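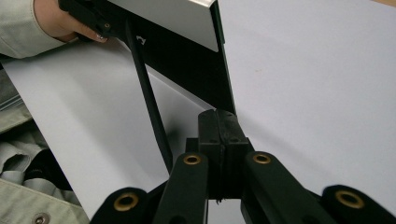 Is Preltcombe OK for walking home late?

marrowfat80
Hi all, I've been offered a job in Plarkambridge and the only flats I can afford are in Preltcombe, on the station side. My shifts finish at midnight and I don't drive. My sister says I'm mad, my new boss says it's fine (he lives in a village with a duck pond, so I'm not sure he counts!). Would you walk it on your own?

Zawadi Massawe
I've lived off Ginness Road since March and I walk back from the late train two or three times a week. Never had any bother. It's scruffy, there's rubbish out on the pavement and people do shout outside the kebab shop, but shouting is as far as it's gone when I've been there. I'd stay on the main road and not use the underpass after dark.

kettle_on
Sorry but I don't agree with that. I was on Ginness Road for two years and had my bike nicked twice and my phone grabbed right by the station steps. Daytime, no problem at all. After eleven I got a cab, every time, and so did both my flatmates.
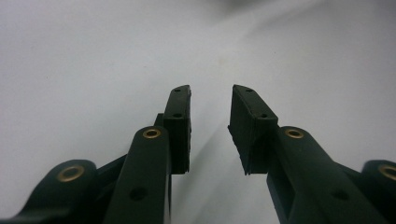
Dark green gripper fingers, with brass-coloured bushings in the joints

Zawadi Massawe
Fair enough, I'm only going by my own experience. Was that before they put the new lights up though? The station steps used to be pitch black.

kettle_on
Before, yes. I'll give you the lights. Still wouldn't do it with headphones in.

Anas El-Sayed
Everyone forgets the 253! It stops outside the station and drops you at the Pruitt estate shops, and the last one goes well after midnight. I get it with half the hospital staff, so it's never empty and the drivers know most of us by now. Pruitt itself has a rotten name it mostly earned years back, my nan still won't go near it, but I've had more trouble parking there than anything else.
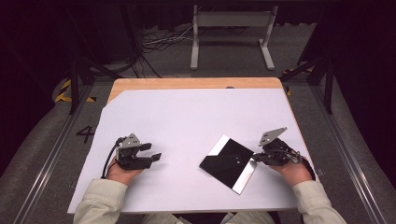

marrowfat80
Thanks, the bus sounds a lot better than the underpass, and I'd never have found that out from the letting agent. I'm coming up for a viewing next week and I want to try the walk twice, once in daylight and once late, before I sign anything. What I might do first is get a big sheet of white paper like that one, the sort that covers nearly the whole table, and draw the route on it with the lit bits and the open shops marked, then my sister can see I've thought about it. Does anyone know if the chemist on the corner stays open late?

Zawadi Massawe
Closes at ten. The petrol station is all night, I'd mark that one.

kettle_on
And look at the front door lock when you view. Ours never shut properly and the landlord didn't care.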